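Getting two gripper streams to agree on time and place, part 3

Welcome back! If you worked through the first two parts, you should have a folder of sessions from a pair of hand-held grippers, one video per hand, plus whatever the Mekier tool wrote out when you calibrated the lenses. If you skipped ahead, that's fine too, but please go back and do the calibration at some point, as everything below leans on it and the errors you get without it are very confusing ones.

What we want by the end of this page is a single log per session in which every video frame from the left hand has a partner from the right hand, and both have a pose in the same coordinate system. After that the training code can treat the pair as one robot with two arms, and your life gets a good deal easier.

Step 1: Line up the clocks

Each gripper keeps its own clock, and the two drift apart as a session goes on. Open the session in Zadgate (that's our little alignment program, see part 1 for installing it) and run

zadgate align --session 333 --max-offset 800

The offset is in milliseconds. I used to leave it at 2000, thinking that more room to search could only help, and I lost most of a Tuesday to it. In folding tasks people repeat the same motion again and again, and with a wide search the program will cheerfully match your first fold to your second. Start at 800 and only widen it if the program says it ran out of room.

Zadgate matches on finger motion first, so it helps enormously if the operator opens and closes both grippers together a couple of times before touching anything. If your older sessions don't have that, pass --use-imu and expect to check the result by hand.
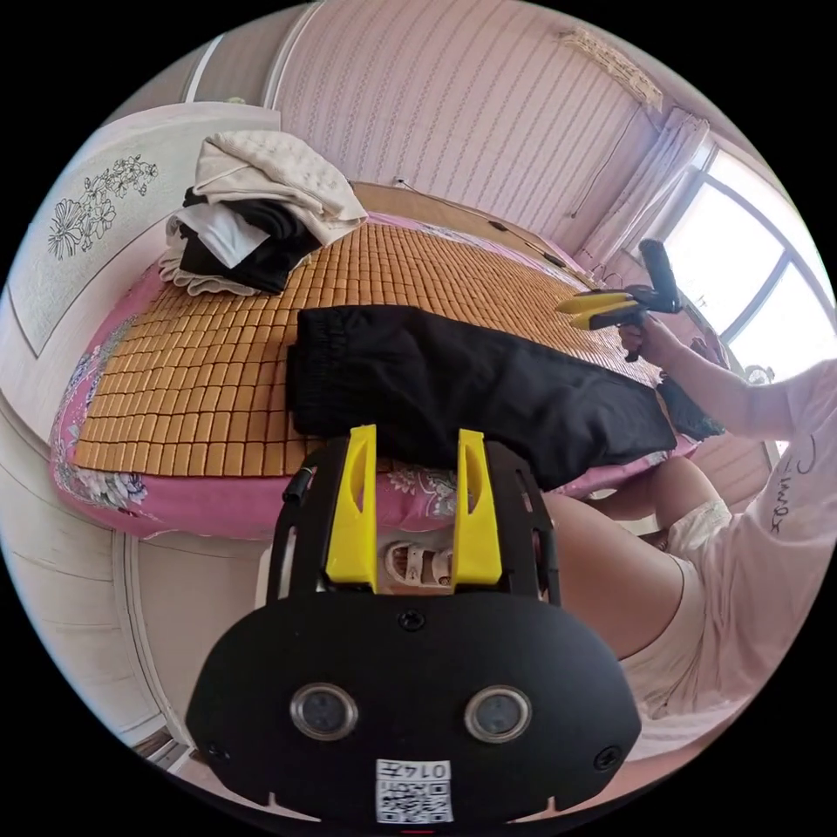
Step 2: Put both hands in one map

Once the clocks agree, we build the map. Each stream gets its own track first, and then the two are joined wherever they looked at the same part of the room. Run

zadgate map --session 333 --seed left
zadgate map --session 333 --join right

The seed stream is the one that lays down the map, so choose the hand that moved more slowly at the start. Bedrooms are a mixed bag for this. A bamboo mat made of small tiles in a grid gives the tracker a huge number of corners, and you'd think that was good news, but every corner looks much like its neighbor, and the join step can land a tile or two over without complaining at all. The odd, unrepeated things around it are what hold the map in place: a pile of folded clothes, the flowers on the sheet, a line drawing on a wardrobe door. A bright window, on the other hand, gives you next to nothing once the glass washes out. If your join looks shifted, add --repeat-guard, which makes the program throw away matches that have a near twin close by.

Step 3: Mask what moves

The other gripper will wander through the view, and so will the person holding it, and the tracker doesn't know that either one is any different from the furniture. Mask them both:

stoyanova mask --classes person,gripper --grow 4

Stoyanova also has a class for cloth. Leave it off in this step! I know it's tempting, since the pants are the thing that's going to be moved, but cloth that is lying still is useful to the map, and the tracker is quite good at dropping it once it starts to shift. You can turn the class on later when you train the perception model.

The fingers at the front of your own gripper need a fixed mask, which you made in part 2. Check that it still fits with the fingers fully open as well as closed. Mine fit only when closed for the longest time.

Step 4: Look at the score

Type zadgate report and you'll get one number for the whole session, out of 100. I keep anything at 89 or better and look through the rest by hand – mostly they have one bad stretch in the middle that can be trimmed, and the two ends are perfectly good.

A low score with a clean-looking map nearly always means the clocks are off, so go back to Step 1 before you touch anything in Step 2.

Step 5: Export

zadgate export --format ukgate --rate 20

Ukgate is the format our planner reads, and the loader for it is in the same repository. Open the export and play the first few seconds with both tracks drawn on top of each other. If the hands pass through one another, check the left and right labels in your session file. Part 4 picks up with that export and trains a first policy on it.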